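Looking after the two-arm bench cell: frequently asked questions

Last updated July 2023

These are the questions that come up most often from people who run or share one of our two-arm tabletop cells. The answers were put together by Corey Ashby and Leonie Tuhiwai from the support desk, with corrections from Svenja Kohlhase in the Pruvon workshop. If your cell was built before the Grulleo controller was fitted, ring us first, as the connector layout is different.

What should I check before switching on?

Walk around the cell once with the power off. Look at the bolts on the two mounting plates, the cable ties on both forearms, and the connectors under the front beam. Move each arm by hand through its range. You should feel even resistance and hear no clicking. Put both arms back in the rest position, then switch on the supply and wait for the controller to find all the motors. It normally takes less than a minute.

If you're sharing the cell, read the logbook as well. The last person may have noted a loose gripper or a motor that was running warm.

One arm isn't found at start-up. What now?

Nine times out of ten it's a connector. Switch off, unplug the data cable at that arm's board, look at the pins, and push it back in until it clicks. Then do the same at the computer end. Don't swap the left and right cables to test them unless you also swap them back in the settings file, or the arms will answer to each other's commands.

If the arm still isn't found, check the daisy chain from the base upward. A break at the elbow will leave the base motors visible and everything past it missing, which tells you where to look.

How often do the arms need calibrating?

Every 40 hours of running time, and any time an arm has been removed, knocked hard or had a motor replaced. Run the left arm first, then the right. The routine asks you to hold each joint at its stop, so allow enough time to do both without being interrupted.

You don't need to recalibrate after changing the finger pads. You do need to reset the closed position of the gripper, which is a separate item on the menu.

The two grippers don't line up when they meet in the middle. Is that a calibration fault?

Sometimes. More often one base has shifted on the beam. Measure from the centre of the beam to the inside edge of each mounting plate. The two figures should agree to within 2 mm. If they don't, loosen the plate on the side that has moved, slide it back, and tighten the bolts a little at a time in a cross pattern. Then calibrate both arms.

If the measurements agree and the tips still miss, check the wrist for play. Hold the forearm still and try to rock the gripper. Any movement you can see means the wrist screws want tightening.

What thread lock do you use on the wrist screws?

Medium strength, a very small drop, and only on metal to metal. Keep it well away from the plastic covers, which it will crack. Leave it overnight before running the arm.

How should the long cables be routed?

Follow the forearm, tie lightly, and leave a free loop at both the wrist and the elbow. The loop at the wrist has to be long enough for the gripper to rotate fully both ways. Before you trim any ties, move the arm to its furthest reach and then fold it right back. If the cable goes tight anywhere, start again from the wrist end.

Ties should be snug enough to stay put but loose enough that you can turn them with a fingertip. Overtightened ties are the main cause of the broken cables sent back to us. Hauwa Iyamu has a drawer of them.

Can I tidy the wiring under the beam?

Yes, with the power off. Feed the slack into the slotted strip and keep the motor power leads apart from the camera cables where you can. Don't bundle the leads at the boards so tightly that the connectors are pulled sideways. We'd prefer an untidy loop to a strained plug.

The picture from a wrist camera drops out during a run. Is the camera finished?

Probably not. Wiggle the cable at the camera with the arm held still and watch the picture. If it drops, the plug is worn or the cable is damaged in the last few centimetres. Replace the cable before you replace the camera. If the picture only drops when the arm is moving, look at the elbow loop.

Also check that the camera bracket hasn't tilted. Each one should look down at the gripper fingers with both tips visible when the gripper is open. Mark the bracket with a paint pen once it's right, so you can see at a glance if it has been bumped.

How do I clean the gripper fingers?

Use a lint-free cloth and a bit of isopropyl alcohol. Let them dry before handling anything soft. Fabric fluff builds up at the finger hinge, and a soft toothbrush gets it out. Don't use compressed air, as it blows the fluff into the gearbox.

How hard should the grippers close?

Start with the limit at 18 per cent for soft or thin-walled items and raise it only if things slip. The software will accept a setting up to 1000, but that scale is raw motor units, not per cent, and mixing the two up is how people strip gears. If in doubt, use the slider in the Mudaliar panel, which shows per cent only.

A gripper motor is hot. Should I stop?

If you can't keep a finger on it comfortably, yes. Stop the run, open the gripper and let the motor cool for at least 20 minutes. A hot gripper motor usually means it has been squeezing against something solid for too long. Lower the limit before you start again. If it gets hot with nothing between the fingers, the closed position is set wrong.

What's a good test after a repair?

We use a short handling check, first with one arm and then with both. Set a shallow wire basket in the middle of the table, within reach of both grippers, and work with a few light things of different colours. Move slowly, bring the tips close together over the basket, and watch for a twitch or a lag in either wrist. Leave the usual books and other background items where your setup notes say they go, so the camera views can be compared with earlier ones.

Both arms working at the basket: 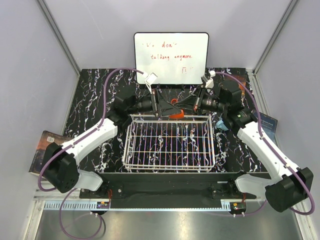
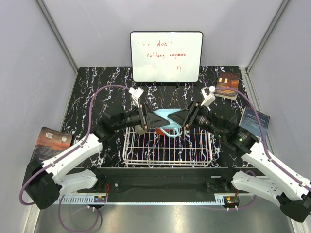 Run the check at half speed until you've had five clean passes in a row, then go to full speed for another five. Write the result in the logbook, including the passes that failed. If one arm lags behind the other only at full speed, measure the supply voltage at that arm's board while it's moving. A drop there points to a tired power lead.

Can I leave the cell running unattended?

No. Stay within reach of the stop button whenever the motors are powered. If you have to leave, park both arms in the rest position and cut the motor supply. The computer and cameras can stay on.

What spares should we keep on hand?

One spare wrist motor, one spare gripper motor, two camera cables, a set of finger pads, and a bag of the small screws. The Prasley kit has all of these except the screws, which you can get from any fastener shop. Check the kit each December, when most sites shut down for a couple of weeks and there's time to reorder.

Can I replace a motor myself?

Wrist and gripper motors, yes. Set the ID on the new motor before fitting it, with no other motor connected. Take a photo of the horn position before you remove the old one. Shoulder and elbow motors should come back to the workshop, as they carry the most load and the bearing has to be set with a jig.

Who do I contact if I'm stuck?

Leave a message with the support desk and include the cell number, the arm (left or right, as seen from the operator's side), and what you've already tried. Maxine Mahuika looks after bookings for workshop repairs. Please don't post an arm without a booking, and take the camera and its bracket off before you pack it.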